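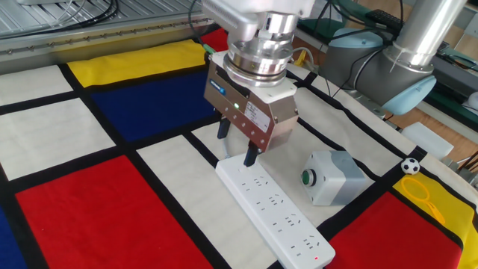
Recording bench at Desdale, power strip task

Frequently asked questions: recording for the Lamov set

What is being recorded?
Short examples of an arm working with everyday electrical bits and pieces, mostly power strips and push-button boxes. Each example is one attempt at one instruction. The arm's movements and the camera views are saved together, and the learning system is trained on both.

How long is one example?
Up to 43 seconds. If you need longer, stop, reset the table and start again. Do not join two attempts together.

Why the coloured mat?
It gives the cameras plenty of edges and colours to cope with, so the system can't lean on a plain background. Leave the mat where it is between attempts. Creases are fine.

Can I leave other objects out?
Yes, and please do. Two or three things that play no part in the task are enough. Swap them when you change batch. 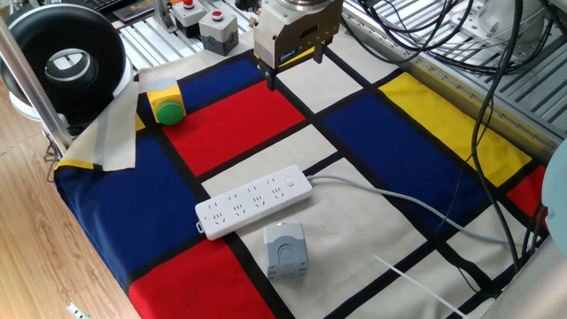

Flor Alvarado writes that operators at Tronham used to tidy the table before every attempt, and their first batch was nearly useless for training as a result. She would like the starting position of the strip changed every time, by a hand's width at least, and the angle too.

How many examples make a batch?
100 per instruction. The power strip task has 228 so far, so the third batch is open.

Do failed attempts count?
Keep them, but mark them as failed in Ccori before you go on to the next one. A missed grasp that you correct within the time limit is a success – add the tag "recovered".
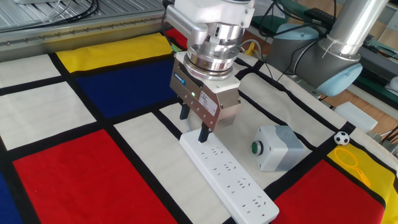 What should I check before pressing record?
Both camera views are live, the fingers are open and clear of everything on the table, and the instruction on screen matches the task you are about to do. Wrong instructions are our most common fault and the hardest to find later.

How fast should I move the arm?
At a steady, comfortable pace. Long pauses cause trouble, as the system learns to pause as well. If you have to think, do it before you start. 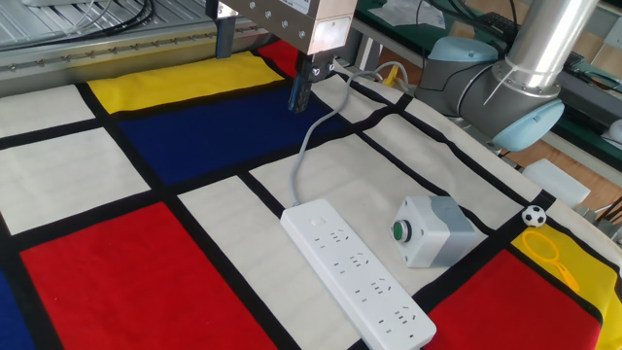 The same goes for the end of an attempt. Lift clear, hold still for 2 seconds and stop the recording. Anything after that gets trimmed, and trimming is done by hand.

Where do the files go?
Ccori uploads them overnight. Leave the machine on.

Last updated Sunday, April 25, 2021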